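3. Away goals and late substitutions

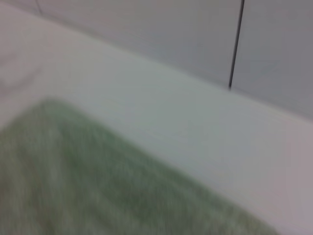 The second question was whether trailing teams change their bench use once an away goal is on the board. Earlier work (Schmieder and Hailu) looked at league games only, where a one-goal deficit means the same thing home or away. Two-leg ties are different. A side losing 1-0 at home in the first leg still has 90 minutes to come, and coaches seem to know it.

We used 1259 second-leg matches from the Ostermann archive. Of these, 887 had full minute-by-minute substitution records. The rest were dropped – mostly older ties where only the names of the players coming on were kept. Matches that went to extra time are in, but only the first 90 minutes are counted.

Figure 3. Green cloth on a white tabletop.

Coding was done by two of us (B.B. and S.B.) working separately. Disagreements went to L. Buschmann. Most were about double substitutions at half time, wether to treat them as one decision or two. We treat them as one. Running it the other way moves the main estimate a little, sign stays the same.

Main result: teams needing exactly one goal made their first change earlier than teams needing two. Not what we expected. The gap is clearest for home sides and fades after the 70th minute, when nearly everyone is making changes anyway. For away sides the pattern is weak and we would not lean on it.

Position matters too. Forward-for-defender swaps came late in almost every tie, even when the team was two down. Midfielder for midfielder was by far the most common first change. Jastach reports the same for cup ties, with a smaller sample (445 matches) and no split by venue.

Some limits. Injuries are not marked in the archive, so forced changes are mixed in with tactical ones. Red cards are marked but the minute is sometimes missing. The Destthorpe supplement fixes this for over 600 matches and we reran the model on those alone – same direction, wider intervals, see the apendix. Squad depth is not controlled for. Section 4 takes up the goalkeepers seperately.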